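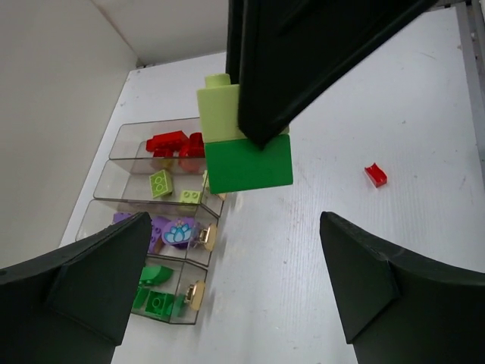
One reader of the previous edition remarked that the section on opening the trail told her how to switch the handsets on but left her guessing which of them belonged to which route. The order of the steps has been changed accordingly, and routes are now assigned before any handset is charged for issue.

Section 4. Preparing the Birkitz audio guide for a heritage trail

4.1 Scope

This section applies to sites that lend Birkitz handsets to visitors on a marked walking trail. It covers the assignment of routes, the loading of commentary, the test walk and the daily issue of handsets. Sites that offer commentary only inside a single building should follow Section 5.

The instructions use the Felwood trail as their model. Felwood has 2 routes, the Abbey Route and the Mill Route, which share a starting point at the gatehouse and separate at the lower bridge. A full set at Felwood consists of 40 handsets in one charging cabinet. Sites with a smaller set may omit the steps concerning the upper shelves of the cabinet.

4.2 Before you begin

Make sure that the following are to hand:

The charging cabinet and its key
The commentary card supplied for your site
The route labels
The stop register, with every stop entered in the order in which visitors reach it
The current trail map, as approved by the landowner or site authority

Note: The stop register must agree with the markers on the ground. Where a marker has been moved, correct the register first and the handsets afterwards.

4.3 Assigning routes

1. Unlock the charging cabinet and switch it on at the side. Wait until the display shows READY.

2. Place every handset in a slot with its screen facing outwards. A handset that is not fully seated will not appear in the list.

3. Select SITE, then ROUTES. Enter the site number printed on your commentary card. The number for Felwood is 357.

4. Select the first route and mark the handsets that are to carry it. Press ASSIGN.

5. Repeat step 4 for the second route.

6. Attach a route label to the back of each handset, beneath the lanyard ring. Do not cover the small hole beside the ring, as this is the microphone used in the volume test.

Note: A handset may carry both routes if visitors are expected to choose at the bridge. In that case leave the label off and select BOTH at step 4. Imlow, where the paths cross more than once, has used this setting since its trail opened.

4.4 Loading the commentary

1. Insert the commentary card in the slot above the display, with the printed side uppermost.

2. Select LOAD and choose the languages required. English is always loaded. Other languages take up additional space, and the display will give a warning if the selection is too large.

3. Press START. The cabinet door may be closed but should not be locked while loading is in progress.

4. When the display shows COMPLETE, remove the card and return it to its sleeve.

Caution: Do not switch off the cabinet or remove a handset during loading. A handset removed at this stage will play the opening welcome and nothing further, and must be cleared and loaded again from the beginning.

If the site has recently changed its name, its boundary or its protected status, listen to the welcome and to the closing stop before issuing any handset. Commentary should state that a site has been nominated for a heritage listing only while the nomination stands. It should not use the word "listed" until the decision has been published. Revised wording may be requested from the Birkitz office and will be sent on a new card. Cards must not be altered on site.

4.5 The test walk

A test walk is to be completed before the trail opens for the season, and again whenever a stop is added, moved or withdrawn.

1. Take one handset from each route. Set the volume to the middle position.

2. Walk the route in the direction given to visitors. Stand at each marker and wait for the tone.

3. Listen to the commentary to the end. Check that any feature it mentions can be seen from the marker. Trees in full leaf may hide a feature that is plain in winter, and for this reason a walk carried out early in the year should be repeated in August.

4. Enter the result in the stop register as CLEAR, LATE or SILENT.

5. Where a stop is entered as LATE, move the trigger point in the direction from which visitors approach. Where it is SILENT, see Section 7.

Caution: Do not place a trigger point on steps, on a carriageway or at the edge of open water. Visitors tend to stop where the tone sounds. On the Jeon section of a shared trail, where the path passes the weir — and on any similar stretch — the trigger must be set back to the nearest level ground with a handrail.

4.6 Daily issue

1. Remove handsets from the top shelf first and work downwards.

2. Confirm that the battery mark is full and that the route label matches the ticket.

3. Show the visitor the PLAY, REPEAT and VOLUME buttons. The remaining buttons are for staff use.

4. Record the handset number against the ticket.

5. On return, wipe the handset with a dry cloth, replace it in the cabinet and strike out the entry.

Note: Handsets should not be issued later than the last time at which the longer route can be completed before the gates close. Display this time at the issuing desk.

Any handset still recorded as out at closing is to be reported to the gatehouse before the cabinet is locked. Instructions for lost and damaged handsets are given in Section 8.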